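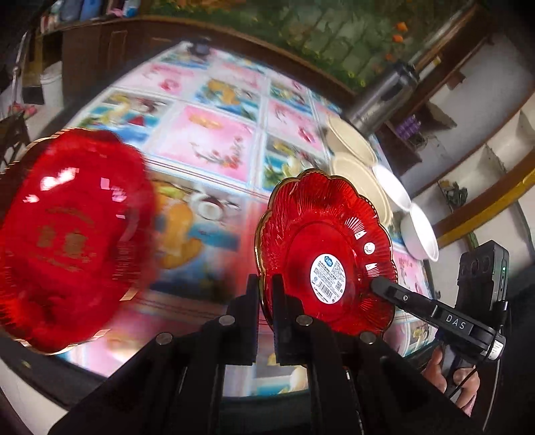 ## Part 4: The plates

Right, with the tablecloth down and flat (Part 3, if you skipped it, go back, because creases only get worse once there are things on top), we can get to the red plates. I get more messages about these than about everything else in the Lekura party set put together, so I've written this part out the long way. I wrote it for the helpers at Mandside and then tidied it up for anyone who buys or borrows the set from me.

The ones I mean are the see-through red ones with the wavy edge and the thin gold rim. They come with a round white sticker stuck in the middle, and that sticker is most of the work. Leave yourself a whole evening if you've got a full box, and put the radio on!

### What you'll need

- The box of plates
- A washing-up bowl, plastic if you have one
- Washing-up liquid and a soft cloth (no scourers, please, not even the "gentle" green ones)
- A saucer of cooking oil, sunflower or whatever's open
- Two clean tea towels
- Kitchen roll for putting between plates

### 4.1 Getting them apart

1. Lift the stack out of the box with both hands and put it down on the cloth. The plastic cloth is a good surface for this job, it wipes clean and it's kinder to the rims than a bare table.
2. Turn the top plate a little to the left, then a little to the right, until you feel it let go. The ridges nest into each other and they can hang on surprisingly hard.
3. Lift it straight up by two opposite sides.
4. Carry on down the stack. Lay the plates out side by side as you go, with a gap between them.

> **Caution:** never slide a knife between two plates to split them. I did it once and took a neat chip out of both. If they really won't budge, stand the pair in warm water for a few minutes and try the twist again.

> **Note:** if you've mixed your boxes up, sort them now while the stickers are still on. Once those are off you've only got the plates themselves to go by, and I have spent a very dull hour holding them up to a window.

### 4.2 Checking each one

Hold each plate up to the light and tip it slowly. Red plastic is very good at hiding a hairline crack when it's lying on a busy pattern and very bad at hiding it with a lamp behind. Look along the dips of the wavy edge first, as that's where mine have always gone.

Run a fingertip round the rim as well. You're feeling for anything sharp. A bit of roughness in the gold is fine, a snag isn't, and a plate with a snag goes straight back in the box with a bit of tape on it so it doesn't get put out by mistake.

### 4.3 Taking the sticker off

5. Before you peel anything, take a picture of one sticker from each box on your phone. It's got the barcode on it, and you'll want that if you need to send any back or order more to match.
6. Lay the plate so the sticker side is facing up and easy to get at. I like to tilt it towards me a bit so the light catches the edge of the label.
7. Hold the plate steady by the middle or by two sides. Don't press down on the rim, it'll flex and then it'll skid.
8. Pick at the edge of the sticker with a fingernail until you've got a little flap.
9. Pull the flap back low and slow, almost flat against the plate. If you yank it upwards the paper splits and you're left with that horrible furry layer.
10. Dab a little oil on whatever's left and go and do the next plate. By the time you've done three or four, the first one will be ready to wipe.
11. Rub with the cloth in small circles, staying on the smooth part in the centre. Glue that gets pushed out into the ridges is a nuisance to shift.

> **Caution:** no nail varnish remover! It clouds the plastic and it takes the gold off. White spirit is no better. Oil is slow and a bit messy but I've yet to ruin a plate with it.

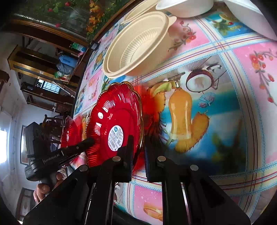
If you've got a friend helping, have one of you hold and the other peel, and swap over when your nails give up. We did the whole Tokarz order that way, 24 plates in one sitting, and it was nicer company than doing it alone at the kitchen table with a podcast.

### 4.4 Washing and drying

12. Wash in warm, soapy water, one plate at a time. Hot water from the kettle is too hot, I don't trust thin plastic with it.
13. Rinse well. Oil left in the ridges will show up as smears the moment you put the plates under a lamp.
14. Pat the rim dry, don't rub it.
15. Stand the plates on a tea towel, leaning on each other a little, until they're properly dry.

I keep mine out of the dishwasher. You may have a gentler one than me, in which case try it with a single plate first and see what the gold looks like afterwards.

### 4.5 Stacking them ready for the day

16. Put a sheet of kitchen roll on each plate before the next goes on top.
17. Line the waves up so they nest, but don't press down.
18. Stop at a dozen per stack. Taller ones lean.

> **Note:** use these for cakes, biscuits, cut fruit, crisps, that sort of thing. I wouldn't put anything on them straight from the oven.

Keep a couple of spares to one side, washed and wrapped. Cups and napkins are in Part 5, and you can leave the cloth where it is for those.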